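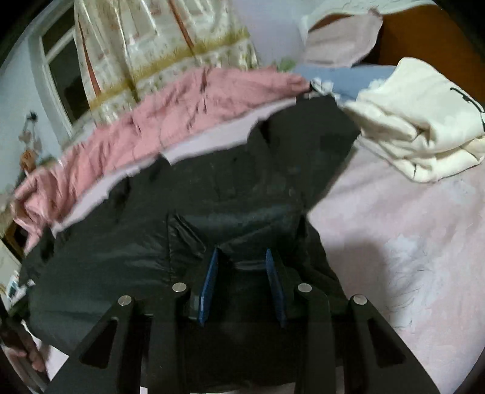
The puffy jacket, still on bed duty in May.

I moved to Brusatham for the mild springs, which the town website promises in large letters. The heating bill came to 414 last month and I read it twice, wearing a hat.
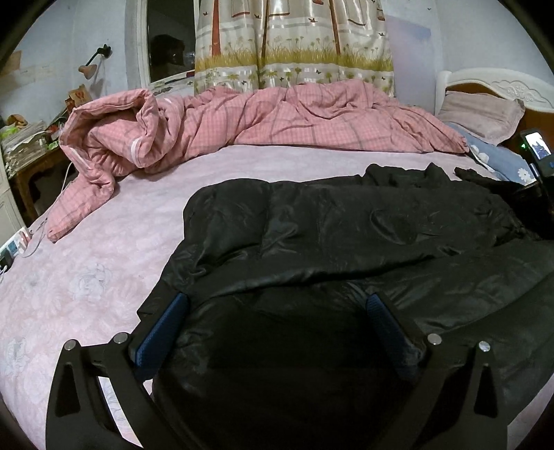
My theory is that spring gets as far as Sonevthorpe, likes the bakery and stays there. It's only six miles off and they have tulips. I've got a plaid quilt, a big black jacket and flowers on the sheet, the only ones to come up so far. Tomatoes go out in June – maybe.

© Notes from Brusatham | Contact | Back to top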